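Moving the fixture plate, and what it cost me

The teardown cell has been running the same four tasks for months, and in October I finally had to pull it apart. The old fixture plate had worn at the memory slot. Modules sat with a slight lean and the arm would pick them up crooked. I printed a new plate overnight, bolted it down in the morning and assumed I would be running again by lunch.

I was not. The new plate sat a little farther from the case than the old one, so every taught point on it was wrong. There are 48 of them. I keep them in a spreadsheet, with a column for the last time each was touched up, and the rest of that day went to jogging the arm and filling in that column.
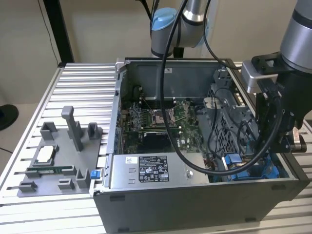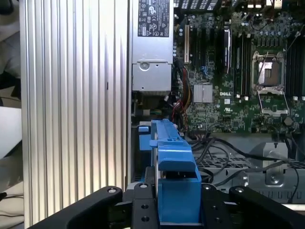 Cables are the part of this cell I look after most. Each arm has its own, and I dress them with hook-and-loop straps instead of zip ties so I can change the slack without cutting anything. I still haven't got it right. The cable from the gripper arm hangs in a big loop across the inside of the open tower, and with the socket frame lifted I don't want anything dragging over that board. Darius Ciobanu suggested a spring hanger from the post, and I have ordered one from Uysal.

The other job was the finger screws. They work loose, slowly, and the first sign is a finger that closes a hair late. I now check them every 70 cycles, with a paint mark across each head so I can see at a glance if one has turned. I tried thread locker last year and regretted it when I needed to swap fingers in a hurry.

After that I ran 40 dry cycles at low speed with my hand near the stop button. Two points on the plate needed another nudge. The wrist camera calibration held, so I left it alone.

Next is the spring hanger, and a spare plate for the shelf.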